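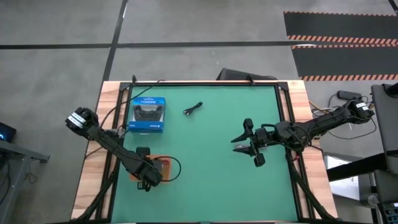
8/20/22
By Noémie Tremblay

Ildale Public Library will reopen its Plekness branch next month after a renovation that began in April. The branch adds a larger children's room, a quiet reading area and longer evening hours.

The work was carried out by Vondráček, a regional building contractor, under an agreement with the Ildale town council. The roof over the east wing was replaced, and the front entrance was rebuilt with a ramp and wider doors. Parking behind the building is again open to visitors. The side lot on Pristomano Street will stay closed until the new drainage is finished.

The Plekness branch will be open until 8 p.m. on four evenings a week, up from two. The longer schedule was the most common request in a survey of library users, which drew 396 replies.

"People told us they couldn't get here after work," said Yasir Soomro, branch manager. "We moved some staff hours from the mornings to make the later closing possible."

Books borrowed before the closure may be returned to any Ildale library. No late fees will be charged on those items. Holds now being sent to the main library will go back to Plekness once the branch opens, and cardholders do not need to place them again.

The local history collection, which was in storage during the work, will be available by appointment at first. Requests can be made at the main library desk.

Groups that wish to reserve the meeting room, which seats 15, may apply in person or by phone. Earlier bookings have been canceled and must be made again.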